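Last touched 3/8/23. If your copy of the table has a column called `relief_pct`, it's an old one, please delete it.

# Dono nerve block follow-up table

Pain scores before and after nerve blocks in the neck and lower back, typed up from paper charts at the Vondráček clinic. Put together by Anežka Ševčík and Peter Vlček. Irén Orbán checked the coding of the block sites.

I maintain the files. I also have doubts about most of what people want to do with them, so read the whole page before you plot anything.

## What you get

- `visits.csv` - one row per visit, 2,000 rows
- `patients.csv` - one row per patient, 195 rows
- `sites.csv` - lookup table for block site codes
- `notes_clean.txt` - free text from the charts, names removed

Join on `pid`. Don't join on `chart_no`. The clinic reused chart numbers when it moved to the Clereo records system and you'll end up with two people glued together.

## Main columns in visits.csv

| column | meaning |
|---|---|
| `pid` | patient key |
| `visit_n` | visit order, starts at 1 |
| `site` | code, see `sites.csv` |
| `side` | L, R, B, or blank |
| `score_pre` | pain score before the block, 0 to 10 |
| `score_post` | pain score after, 0 to 10 |
| `post_when` | when the second score was taken, if anyone wrote it down |
| `hand_temp` | skin temperature of the hand on the blocked side, Celsius |

`post_when` is blank far too often. A score taken in the recovery chair and one taken by phone the next morning are different things, and for a lot of rows we can't tell you which one you have. The old `relief_pct` column hid that problem by turning both into a tidy percentage. That's why it's gone.

## Things I don't believe

**That this shows blocks work.** There's no comparison group. People come in when their pain is bad, and bad pain tends to ease off some whatever you do. Scores that drop after a visit are what you'd see either way. Peter Koubek disagrees with me on how much this matters and his reply is in `docs/koubek_reply.md`. He makes a fair case for the neck blocks where a rise in hand temperature was recorded. I still wouldn't build on it.

**That hand temperature proves the block landed.** It's a useful sign. It's also a sign that the room got warmer, and room temperature wasn't written down.

**The Ruvance score.** Someone ran these rows through the Ruvance scoring tool and passed the result around as a "responder index." We didn't make it and it isn't in this release. I asked how the cutoffs were picked and haven't had an answer.

## Known problems

- 8 patients have a `visit_n` that skips a number. The charts are missing.
- 2 patients changed sides partway through treatment. Left as is.
- Scores written as a range ("5-6") were typed in as the lower number. I'd have kept the text.
- Drug and dose are only in the notes, spelled every way you can think of.

## Use

Fine for teaching, for practicing joins, and for trying out ways to handle missing data. Please don't use it to advise anyone about treatment. If you publish something from it, say plainly that the follow-up times are mostly unknown - in the main text, where readers will see it.

## Contact

Open an issue. Coding questions about block sites get passed to Irén. Juraj Gajdoš handles requests for the scanned charts, and the answer will probably be no.
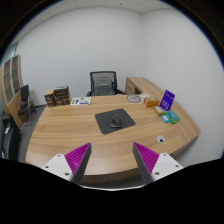 Requests that only want `relief_pct` put back will be closed. If you need a change score, subtract the two columns yourself and drop the rows where `post_when` is blank.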